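Nurport Tabletop Episode Pack

Product page. Sold by Britosis. Last updated May 2025.

Nurport is a set of simulated manipulation episodes for teams training policies on household table tasks. Every episode is rendered in simulation with a single arm and a parallel set of everyday objects, and every episode comes with the joint trajectory, the gripper command, the task sentence and the camera stream on one clock.

The standard pack holds 1214 episodes. A smaller evaluation pack of 100 episodes is available for groups that want to test their loader before they buy. Both packs use the same folder layout, so code written against the small one will run on the large one without changes.

What you get

Each episode folder contains the rendered video, a state file with joint positions and velocities, an action file with the commands that were sent, and a short text file with the instruction. A scene file lists the objects that were loaded, their starting poses and the seed used for lighting and clutter. With the scene file and our free player you can reload any episode and render it again from a different viewpoint.

Episodes are demonstrated by human operators through a teleoperation station. Operators are given the instruction and a fresh layout each time. They may pause, back off and try a grasp again. Retries are kept in the main pack and flagged in the index. If you only want clean single attempts, filter on the retry column.

Labels

Instructions are written by Piyumi Cassim and Kenneth Fajardo and checked against the final object poses. An episode whose end state does not match its instruction goes into a separate folder named "unmatched". We ship that folder too. Several customers use it to train success detectors.

Gripper contact is logged per finger. Contact values come straight from the physics engine and have not been smoothed.

Scenes

Layouts are drawn from the Stelness room library, with furniture, lighting and tabletop items varied between episodes. Objects that have no part in the task stay on the table as clutter. Cups, bowls, plates and kitchen tools appear most often, along with stationery, plants and packaging.

The still below is from a tabletop episode with the Franka Emika arm. The gripper is down inside a white bowl, with a phone, a potted plant and a cutting board close by. 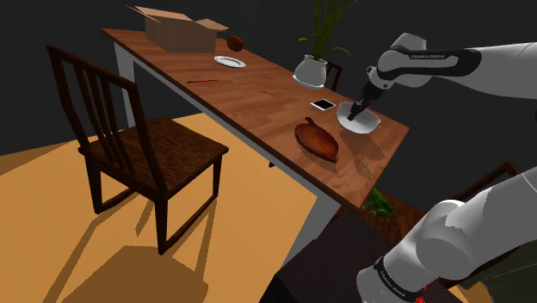 Requirements

The player runs on Linux. A graphics card is needed for rendering again but not for reading the state and action files. The Python reader is included and has no dependency on the player.

License and price

The evaluation pack is free after registration. The standard pack is $495 per seat, with updates included through December. A seat covers one named user on up to 2 machines. Trained weights are yours to publish or sell. The episodes themselves may not be redistributed.

Questions about custom scenes go to Merike Koppel on the Britosis data desk. For invoices and seat transfers, use the billing form in your account.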